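Minutes of the Gindier Weather Watch Group
Sat 6 January, Toprak community room

The meeting was opened at 11. The minutes of the last meeting were accepted with one correction: the hailstorm over Skultetti was in May.

1. Lightning detector
The detector on the Toprak roof gave no data for five nights. The supplier, Dronance, was asked for a new power unit. Until it comes, members will write down thunder by hand, with the time and direction.

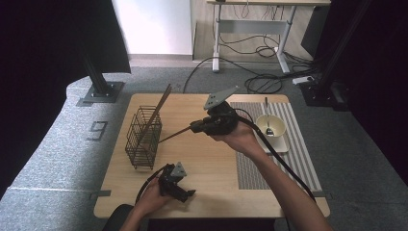
The supplier also offered a second detector at a lower price. The group will decide when the first one is working again.

2. Freezing fog
Two members reported thick rime on the fences at Skultetti, up to 2 inches long. It was agreed that rime and frost must be written in separate columns.
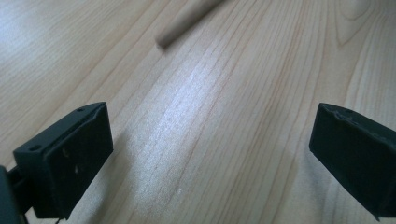 Snow depth was discussed next, as the stations do not measure in the same way. The old metal rulers melt the snow around them. It was proposed to use a plain wooden rod with a blunt, rounded tip, like the dowel on the table, and to mark it in inches. The proposal was accepted. Each station will measure at the same hour every morning.

3. Other matters
The rain gauge at Gindier needs a new funnel.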